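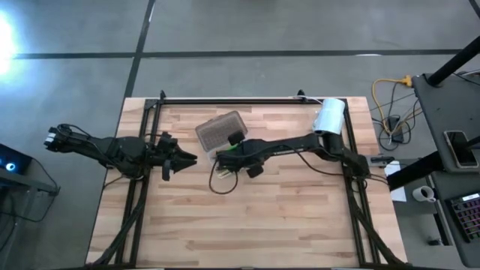 Fig. 1. Wooden tabletop, light butcher-block pattern of maple strips.

Unit 4: Wood movement and how to allow for it

Reading for this unit: packet pages 8 to 14. Bring the packet on Friday, along with your own tape and a sharp pencil.

1. Why wood moves

Wood takes in moisture from the air and gives it back. When the cells take in water the board swells, and when they lose it the board shrinks. A finish slows this down but does not stop it. A board that has been indoors for 50 years still moves with the seasons.

In a heated building the driest time is late winter. In our shop that means February. Panels made in a humid summer will be at their narrowest then, and that is when the cracks show up.

2. Direction matters

Along the grain: so little change that we ignore it in furniture.
Across the grain, quartersawn (radial): moderate.
Across the grain, flatsawn (tangential): the most, often close to twice the radial figure.

Look at the end of a board to tell which you have. Growth rings that run nearly straight up and down through the thickness mean quartersawn. Rings that lie flat or curve like a smile mean flatsawn. Many boards are a bit of both.

The difference between radial and tangential is also what makes a flatsawn board cup. As it dries, the rings try to straighten out, so the side that faced the bark goes hollow.

3. Strip tops and wide-board tops

A top glued up from narrow strips still moves across its full width. Students often write on the test that gluing cancels the movement. It does not. What narrow strips do give you is a flatter top, as each strip can only cup a little. If the strips are turned so the face of the top shows mostly quartersawn grain, total movement also drops.

Yellow glue is enough for an indoor top. Spread it on both edges, clamp within the open time printed on the bottle, and alternate the clamps over and under.

4. Fastening a top to a base

The base rails run across the grain of the top at the two ends. The rails do not get longer or shorter, and the top does get wider and narrower. If you glue or screw the top down tight at both edges, it will split or pull the joints apart.

Accepted methods in this course:
- Wooden buttons in a groove. Leave a gap between the button and the rail.
- Figure-eight fasteners. Let the recess run a little wide so the fastener can swing.
- Slotted screw holes. The slot runs across the grain of the top.

Fix the top at the center of each end rail and let it move both ways from there. A top pushed up against a wall can be fixed at the back edge and left to move forward.

5. Worked problem

A maple top is 50 inches long and 14 inches wide. Which dimension do you plan for? The width. The length can be left out of the sum. Use the chart on packet page 14, take the tangential figure unless you have checked every strip, and split the result between the two edges.

6. For next time

Sketch the underside of the Womuneo bench and mark where each fastener goes, with the slot direction shown. Offcuts for the sample joint are on the rack in Room 102. Label your piece before it goes in the clamps.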